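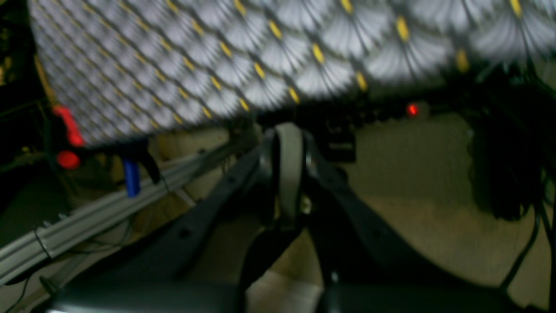

Montserrat Barrera wrote the first chapter of Cliltach in a notebook on the ferry to her sister's, and then left it in a drawer for two winters. The novel, her second fantasy mystery, comes out in November.

It follows Bensaid, a salt merchant's clerk who is sent to the harbour town of Tokunton to check a set of accounts and finds that the man who kept them has drowned. "He's good with figures and bad with people," Barrera says. "I wanted someone who would notice a wrong sum before he noticed he was being lied to."

The first draft ran to 494 pages. Her editor asked for something nearer 300, and most of what went was the back story of Flondeda, the old queen whose laws still govern the harbour. "I had a whole war in there. It was dull. She works better as a name people swear by."

She doesn't plot in advance, apart from the ending. "I knew who did it and I knew where they'd be standing. Everything before that I found out as I went, and then I had to go back and put the clues in."

Readers of the first book have asked whether the ferryman returns. He does, for 2 chapters, and he has more to say this time — mostly about the price of rope.

Barrera still works mornings at a dental surgery and writes from four until supper. She has started a third book, set upriver in the year 1012 of the town's own calendar, a generation before Bensaid is born. "There's a bridge in it," she says. "That's all I've got so far, a bridge and a woman who won't cross it."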